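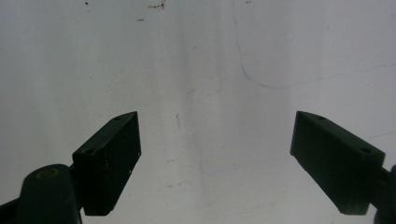 Home | News | Labs | Workplaces | Archive

Wiping a surface is still hard work for a machine, Plirnden trials find

August 2024

Anyone who has cleaned a whiteboard, a fridge door or a shop counter knows the job takes a minute and almost no thought. Getting a robot to do it well is another story, and a really interesting one, as a project in the town of Plirnden has been finding out since June.

The project is run by Halitz, a small robotics lab, together with Bimska, which runs a chain of self-service laundries and corner stores. They want to know which everyday chores a machine with a plain two-finger gripper can take on right now, with no special tools and nobody standing over it. The list has 22 chores on it, split between the home and the shop floor. Folding towels is there, and so are stocking a low shelf, emptying a dryer, sorting hangers and cleaning marks off a pale, flat surface.

That last one was expected to be the easy win. It has turned into the most talked-about chore of the lot.

A pale surface with a faint pen line and a few brownish specks looks simple enough. A person sees right away what needs to come off. A machine has to decide whether a light gray patch is dirt, a shadow or part of the surface itself, and a thin blue stroke can be so weak that it all but vanishes into the background. Then there are the fingers. Black and blocky, they are great for pinching a towel or a box, but they were not made with wiping in mind. Pressing a cloth flat with them takes a good deal of care.

To teach the machine, people do the chore first using a hand-held version of the gripper. They open it, close it on a cloth, wipe, let go and move on, and the motions are recorded for the robot to learn from. Halitz says it had 110 recorded runs of the wiping chore by the end of the first round, and the team wants plenty more before the next one. Good recordings include the dull parts too – reaching, waiting, backing away with nothing in the grip.

The early results are mixed, but there is a lot to like in them. In the first round the robot cleared large, dark marks on most tries. Small specks were hit or miss. Faint lines were often skipped, and a few times the machine spent ages scrubbing at a shadow. Wiping took it around 15 minutes for a panel that a store worker would finish while chatting with a customer.

Shelf stocking went much better! Boxes of the same size, facing the same way, went onto the shelf neatly and stayed there. Hangers were fine as long as they weren't tangled. Towels came out folded, if a bit lopsided, and store staff who watched the tests said they would happily hand that chore over even at the current speed.

Only 2 of the chores have been rated ready for daily use so far: stocking same-size boxes and moving empty baskets back to the front of the store. That may sound like a short list, but neither was on anyone's ready list when the project began, and both are jobs that eat up time at the end of a shift. Bimska plans to keep the machine on basket duty at its Plirnden branch through the fall, during opening hours, so the team can see how it copes with customers walking past.

Wiping gets another go as well. Halitz is trying a softer pad that slips over the fingers, and a lamp set low to one side, which should make thin marks stand out better from shadows. The lab is also changing how it scores the work. Until now a panel passed or failed as a whole. In the next round each mark will be scored separately, so a machine that clears the big smudges and misses one speck gets credit for what it did.

Homes are further off. Kitchens are crowded, every one is laid out differently, and people tend to leave things on the counter. Halitz has set up a practice kitchen at its lab and will start with the same few chores there before asking families to take part.

Results from the second round will be posted on the project's page. The Plirnden lab will also hold an open afternoon where visitors can pick up a hand-held gripper and try folding a towel with it – harder than it looks, and a lot of fun.

Recent items
Fallahi shows dryer-emptying arm at trade fair
Bimska to test night restocking at Plirnden branch
Why tangled hangers still beat most grippers
Halitz opens practice kitchen for home chore tests
Soft pads or hard fingers? Two labs compare notes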